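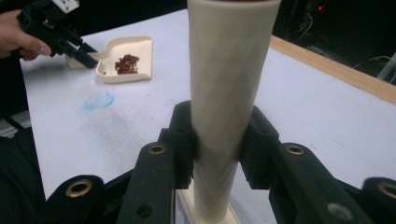

Who can join the gripper class at Perkora?
Anyone over 17 who can come on Tuesday evenings. Fionnuala Keane teaches it, and you work in pairs.

Gripper class, August gallery

The August group practiced with hand-held grippers, one in each station's left position and one in its right. The exercise is called Scoop and Tube. One gripper takes the tall cream-colored tube, the other goes for the handle of the little scoop tray with the reddish-brown pieces in it.

Kevin Dunne printed spare jaws for the class - ask him for the files.

The next session starts at 7 p.m. and runs two hours. Sign up with Dymphna Hegarty at the front desk.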